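Home | Reviews | Desks & Lighting | Small Rooms | Ask Us

The Hivenari desk lamp: two months on my round table

By Yasmine Zerouali, February

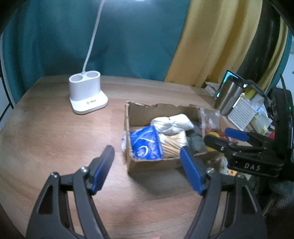 Why I went looking for a lamp

My flat in Hovham has one decent table and it's round, which is lovely for supper and a bit of a nuisance for everything else. I mend things on it, wrap parcels on it, do my accounts on it and now and then eat a proper meal at it. The ceiling light is behind me when I sit down, so whatever I'm working on is always in the shadow of my own head. I'd put up with that for years! Then in December I sewed a whole hem in navy thread on black trousers, and wore them to my cousin's, and that was that.

I wanted something white, small at the bottom and bendy at the top. The Hivenari was in the window at Ella on the high street and I carried it home the same afternoon.

The base

I love the base. It's a rounded block on a flat foot a little wider than the block itself, and it has two round hollows in the top. The neck comes up out of the left one, so the right is yours to play with. I've tried paper clips in it, then a reel of thread, then a boiled egg (it was breakfast, the egg cups were in the sink), and it has ended up as the place where my rings go when I'm gluing.

It is also heavier than I expected. You can swing the neck right over to one side and the foot stays put, even on my table, where the top is a smooth wood-grain laminate and most things skate about if you breathe on them. I did have a cheaper lamp before this with a clip, and a clip on a curved edge is a misery. It held on at two points and slid off whenever I leaned on the table.

The neck

Thin, white and properly flexible. I bend it perhaps ten times in an evening and it stays where I leave it, with no slow nodding down towards the table like my old one. If I'm sorting through a box I pull the head up high so the light gets over the sides and down to the bottom, and for sewing I bring it low and close. So-ying Mak from upstairs borrowed it for a weekend of model painting and came back wanting her own, though she'd have liked the neck a touch longer. I agree with her there. On a deep desk pushed against a wall you might find yourself dragging the whole lamp forward.

The light

Bright! Much brighter than I'd guessed from the size of it. On the top setting I can thread a needle first go, and I can tell navy from black, hallelujah. I keep it on the middle setting for reading and ordinary pottering. The lowest is good for late evenings when you only want to find your tea.

One thing to watch is glare. A table with any sheen will throw a soft patch of light back at you, and mine does. Tilting the head away from you a little cures most of it, or you can put a cloth or a cutting mat down. I use an old tea towel.

The buttons

They sit in a small row on the front of the foot, in grey, and I have mixed feelings. They're easy to reach and they click nicely, but in the dark I have to feel along them, and for the first fortnight I got it wrong nearly every time and blasted myself with full brightness at eleven at night. A raised dot on the power button would sort it out. My friend Anas Bensaid stuck a dab of nail varnish on his and swears by it, so I may do the same.

How it looks

I'd call it plain in a good way. My curtains are teal with a yellow one in among them (I ran out of teal, then decided I liked it) and they do enough shouting for the whole room. The white lamp sits quietly in front of them. It does show marks, mind. I wipe the foot with a damp cloth when I do the table, and so far the glue fingerprints have come off.

Would I buy it again?

Yes, and I nearly have, for the bedroom. I'm holding off until I've seen whether Ella get the longer-necked version in, which Hanane at the till thought might happen by spring. If you've a big desk I'd wait and see too. For a small table that has to be a workbench, an office and a dinner table all in one day, I've been really happy with this one, and my hems have never been straighter.

Good: steady foot, neck stays put, handy spare hollow, strong light
Less good: buttons hard to tell apart in the dark, neck a bit short for deep desks

Contact us | © Ouazzani Home Reviews | Back to top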